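Tattoo Aftercare and Touch-Ups: Your Questions, and Our Doubts

Written by Jae-hoon Geum for the Hulthorpe Tattoo Room, Illbridge

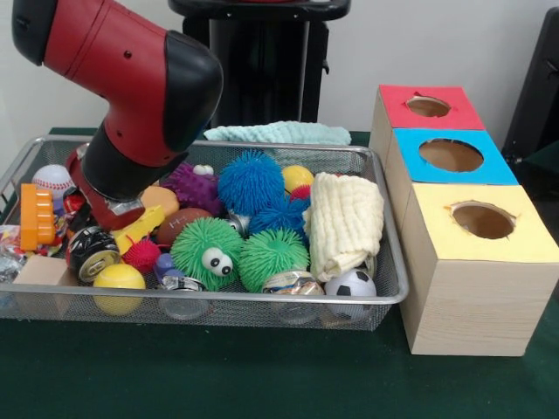 Most aftercare advice gets passed around until no one remembers where it started. I've tried to keep to what I'd tell a client in the chair.

Do I need a special tattoo balm?

Probably not. I've read the labels on a lot of these tins, and many are petroleum jelly or shea butter with a skull on the lid. A plain, unscented lotion does the job for most people. If you like the fancy one, buy it, but don't expect it to heal you any faster. Too much of anything is worse than a cheap brand.

What about numbing cream?

I have my doubts. Some clients swear by it. Others get an hour of relief and then feel everything at once, which is a rough way to finish a rib piece. Some creams also change how the skin takes ink. Ask before you put any on. If you show up already covered in it, we may reschedule.

Is "vegan ink" safer?

Vegan tells you there's no animal product in the bottle. It tells you nothing about whether your skin will react to the red.

How long until it's healed?

The surface usually settles in 2 to 4 weeks. Deeper down it takes longer, so I don't believe anyone who says they were "fully healed by the weekend." No pools, no hot tubs and no picking until the peeling is done.

Can you do a fine-line piece that will never blur?

No. Anyone who promises that is showing you photos taken the same day. Lines spread with age. Ask to see healed work, and ask how old it is.

Are touch-ups free?

One is, if you come back within six months. Hands, feet and fingers aren't included. Ok-hee Ra, who does most of our lettering, thinks I'm too strict about this. I've redone enough fingers to disagree.

Why is there a $100 deposit?

Drawing takes time and people cancel. It comes off your final price. Cancel with less than 2 days' notice and we keep it.

Can I remove it later if I hate it?

Laser fades ink, sometimes very well. It also hurts, costs more than the tattoo and takes many visits. Please don't book with us on the theory that it's easy to undo.

When should I see a doctor?

If you have spreading redness, pus, fever or pain that gets worse after the first few days, go that day. Don't send us a picture and wait for a reply. We're tattooers.

Walk-ins are taken from noon in January and February, by appointment only the rest of the year.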